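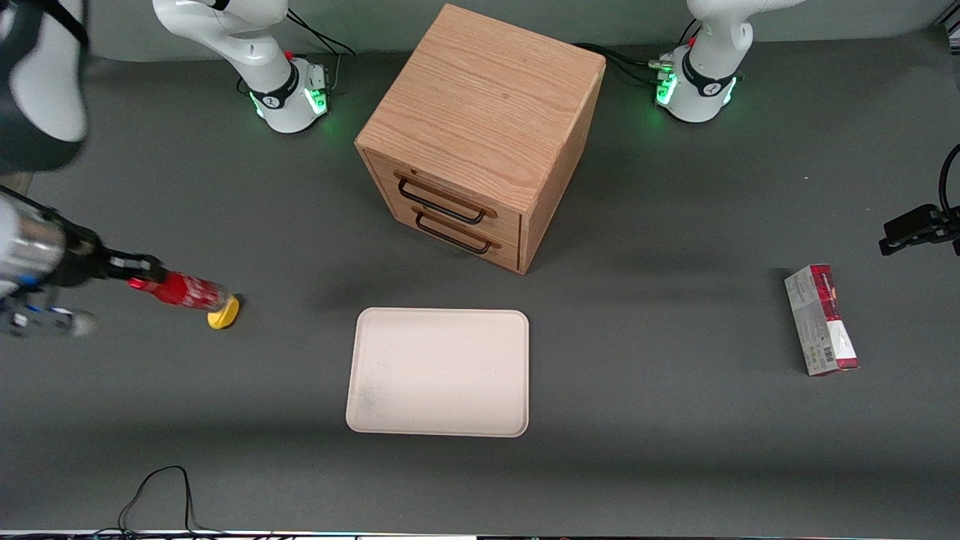 Community > Songwriting & Practice > Gigs and Money

Do I have to play for free to get started?

Nazmiye Türkmen
21/10/2020

Singer + guitar, 16 songs of my own that I'd play for strangers. A cafe called Avcı wants me for a three hour slot, no fee, "great exposure", plus food. They'd put my name on the window. I've done 3 open mics and that's it. Friends say never play for free, my old teacher says take anything. Also they want me to bring my own PA, which I dont own. Renting one means I'm paying to play?? Need to tell them by the weekend.

Ozan Soylu

Three hours is long for 16 songs. You'll run out before the second hour is over unless you talk a lot. So first thing, ask for a shorter set, 45 minutes, maybe share the night with someone.

Money: ask for the PA rental at least. Just write "happy to do it, can you cover the rental." Plenty of places say yes, they just never offer. If no, ask if you can play unplugged in a corner. Small room, fine.

I did free gigs at Kekero for most of a year. Some were good. Met my bass player at one. But I let it go on too long and when I finally asked for a fee they got someone else for nothing. Say up front that this one is free and the next one isn't, put it in the email so theres a record.

Put out a tip jar and a mailing list sheet. The sheet matters more imo. I got 10 names on a slow night and four of them came to my next show.

hoditz443

don't do it. exposure is nothing

fladiscombe_keys

Depends what you want from it. If you need practice in front of people, one free night is cheap practice. If you want to get booked somewhere better, record two songs on your phone that night and send those around after. Check there's an outlet near where you'll be standing, I've been burned on that. And eat before, "plus food" can mean a muffin at closing.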